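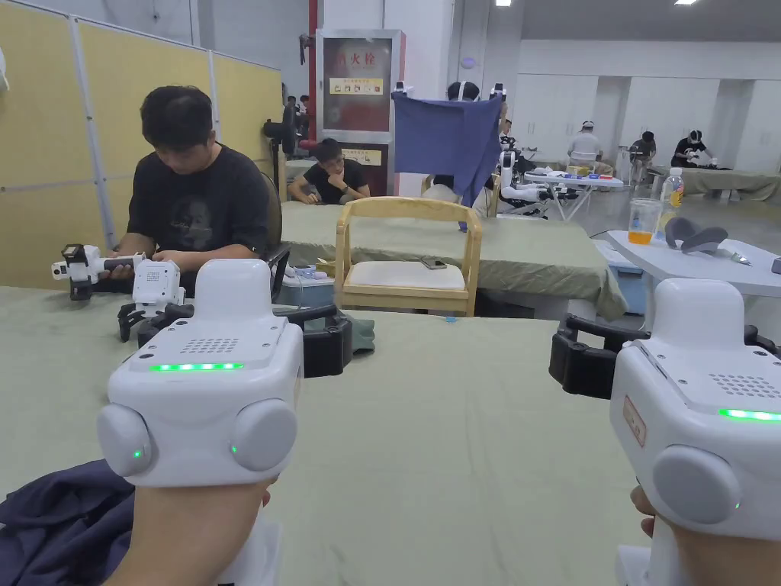

Sunday, March 24, 2019
Cudlow room, cloth folding, continued from the last page

Started late, the heating had been off overnight. Sage-green covers are on both tables now. They are the single bedsheets from Furnard, washed once at 30 before use to get the dressing out of them. Straight from the packet the cloth slid about on them as if on glass. After one wash it holds enough that you can pull a corner without the whole thing following.

Sheet on the near table still creases badly. The long diagonal lines come from how it was folded in the cupboard, and they show through a single layer of towel. Tried smoothing by hand from the middle outwards. Better for a few minutes, then back again as soon as something is dragged across. Iron is at Menon and has been since before Christmas.

Order of work this morning:
Lay the navy cloth out as flat as it will go.
Take both ends, lift, pull straight, lay down again.
Fold long edge to long edge.
Fold in thirds, squared end last.
Bunch it up and start over.

The second step is where the time goes. If the two ends aren't held at the same height the lower edge sags and the fold lands crooked. Pulling harder doesn't cure it and drags the sheet up as well. Best results came from keeping the cloth low, nearly touching the table, and letting the far end down first. Bunching at the left corner is still a nuisance. Pinch less cloth there, only the hem if possible.

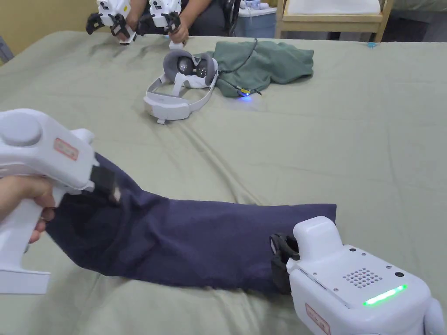 Dark cloth and light

Navy is hard to work with. The hem and the middle look the same in this light, and I twice took hold of a fold thinking it was the edge. On the pale green you can at least see the outline. Would not use the dark green cloth on these sheets for anything that needs an edge found quickly.

Hevemis sent a price for light grey towels, 32 for the bundle, delivery on top. Worth having a few. The navy ones stay in use because they are the difficult case and it's no good only folding the easy ones.

Starting heap matters more than I had put down last time. A heap dropped from above opens out by itself and usually leaves a corner free. A heap pushed together on the table tends to trap its corners underneath, with a peak in the middle, and you end up lifting the peak to go looking for them. Lifting the peak and giving it one shake is quicker than teasing at the sides. Write down which kind of heap it was, every time. My sheet for the first hour doesn't say and I can't use it.

Table height is fine standing up, low if you sit. Chairs with the white cushions are comfortable but they creep into the gap between the two tables.

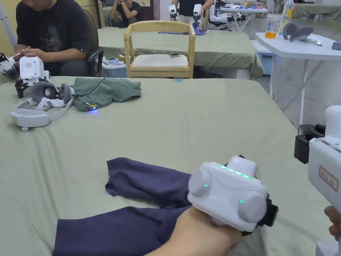 A note added below my entry says the shake should be left out altogether, as it gives a different result depending on who does it, and asks for the corner to be found by lifting one side only. Fair point. Will do half the afternoon that way and compare. My guess is that it comes out slower but the folds are more even.

Afternoon. Did 14 folds lifting one side only. Slower, as expected. The last fold was straighter on most of them, and the ones that went wrong went wrong at the start, with the cloth doubled under. Terry is worse than the smooth cloth for this, the loops catch on each other and two layers come up as one. The tag is useful. Once it's showing you know which corner you have, so turn the cloth until the tag is out to one side before doing anything else.

Drinks to stay on the white table and off the green ones. A wet patch on the sheet grips the cloth and spoils the next run.
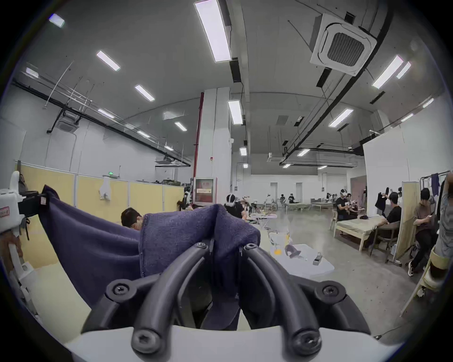 Do the towels need washing between sessions? Once a week is enough, at the same setting as the sheets and without softener, which makes the terry slippery.

To do
Get the iron back from Menon.
Order the grey towels.
Roll the sheets for storage, don't fold them. There's a cardboard tube over 100 cm long behind the cupboard that would take both.
Add a column for type of heap.
Repeat the one-side lift with the smooth cloth. If the difference holds, change the written steps before May.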